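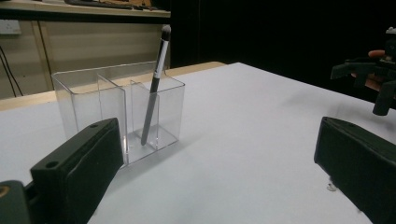 A makeup brush in a clear organizer.

Stop buying the bins first

OK I have opinions about storage and I have 20 minutes before I need to leave so here they are.

We have decided, as a people, that the way to fix a messy house is to go shopping. Feel bad about the closet? Buy baskets. Can't find the scissors? Drawer dividers. And then you come home with a trunk full of containers and now there's the original mess plus a stack of empty boxes sitting on the dining room chairs for two weeks. I know because that was my dining room. Last November. We ate on the couch.

My position, and I've lost arguments about this with nearly everyone I'm related to: containers come last. Dead last. After the sorting, the donating, the fight about the bread machine, all of it. You shouldn't be allowed to own a bin until you can say out loud what is going in it.

Some background. Our place is small, 2 bedrooms, built when people apparently owned one coat. The hall closet is 153 inches from the front door and I know that because I once measured for a runner (didn't buy the runner). For years everything got dumped in that hallway. So I went through my phase. I did the Tutosham system, the whole thing, the stacking cubes with the little label windows. Spent close to what I'd pay for a decent chair. It came to 400 dollars and change once I added the lids, which are sold separate, which should've been a warning.

And it looked great! For a bit. I took photos. My sister asked where I got them.

Then real life. The cubes are a fixed depth, and my stuff isn't. The wrapping paper didn't fit, so the wrapping paper lived on top of the cubes. Then things lived on top of the wrapping paper. Lids came off because who is going to unstack three boxes to get a lightbulb. By spring I had a very expensive version of the same pile, plus a cube labeled CORDS with no cords in it. The cords were in the kitchen. The cords have always been in the kitchen.

What bugs me is that I blamed myself. Thought I wasn't keeping up. But I'd bought a shape and then tried to get my family to live in it. My husband drops his keys on the windowsill. He's done this in three apartments and one house. No cube is going to change that man. What changed it was a saucer on the windowsill. An ugly one, from the back of the cabinet. Free.

That's kind of my whole argument. Watch where the stuff lands, put something there. The end.

People push back on this and some of it's fair. One thing I hear is that nice containers are motivating, you get the pretty baskets and then you want to keep it up. Sure, I felt that too. It wore off before the card statement came. If you really do get a year of tidy out of a basket, ignore me, buy the basket.

The other one is that you can't sort without somewhere to put things. OK but use grocery bags. Use shoeboxes. I sorted the entire hall closet into paper bags and left them open on the floor for a week and it looked awful and I learned more in that week than in a whole year of cubes. We own way too many batteries. We own one good flashlight. The box the mixer came in was in there, and we don't have that mixer anymore. Half of what I'd been about to buy storage for went out the door.

And the stores know this, obviously. Mirum has an aisle now that is just containers for containers. I'm not kidding, a rack to hold your bins. I stood in front of it for a while. There was a woman next to me with her phone out doing math on bin widths and I wanted to say go home, get a paper bag. Didn't. I'm not a monster. And I had a bin in my own cart, to be fair – for the dog food, and I'd measured, so it counts.

Which brings me to clear plastic. Everybody loves clear. I get it, you can see what you have. In the pantry, fine, I'm for it, I can tell from across the room if we're out of rice. But clear means you're looking at all of it all the time. A clear box with three things in it is lovely. A clear box with thirty things in it is a mess with walls. In a bathroom cabinet I honestly want solid sides. I don't need to see the cotton balls. I know what they look like.

Also the dust. Also they scratch. I've had a clear tray go cloudy on me in under a year and then it's the worst of both.

Now the expensive end. A neighbor just had a custom closet put in by Traltska, drawers and pull outs, the velvet for the jewelery, and the quote was 3,000. I've been in there. It is beautiful and I'd be lying if I said I wasn't jealous. But she told me she still puts tomorrows clothes on the chair. Of course she does! That's where she gets dressed. For a tiny fraction of that she could have had two hooks by the chair. (I didn't say this to her. I said wow.)

I'm not anti nice stuff. I want that clear. My favorite thing in the entire house is a bench from Tsegaye that I saved up for, lift up seat, boots go inside. But I bought it after the boots had been sitting in that exact spot for two winters. I knew how many pairs. I knew how tall, including the tall ones. I knew nobody here would walk ten feet to a closet with wet feet on. It's never once been a mess in there, and I don't think thats because I got better at housekeeping. I'm the same. The bench is just in the right place.

So if you're about to do a room, and a lot of us are looking at the same four walls this summer – don't order anything yet. Give it a couple weeks. Let the junk pile up where it wants to. Write down what's in the piles if you're a list person. Get rid of what you can stand to get rid of. THEN get out the tape measure, and measure the stuff too, not only the shelf. I always forgot the stuff.

And check the house first. I promise you already own a bin. You probably own six, they're inside each other in the garage.

The cubes, since somebody will ask: gave four to my sister, two are holding potting soil, one is the dog's toys. She takes them out and leaves them in the hallway. I moved the cube to the hallway.

Ok I really am late now. Will fix typos tonight maybe.

Posted July 2020 in Home, Opinions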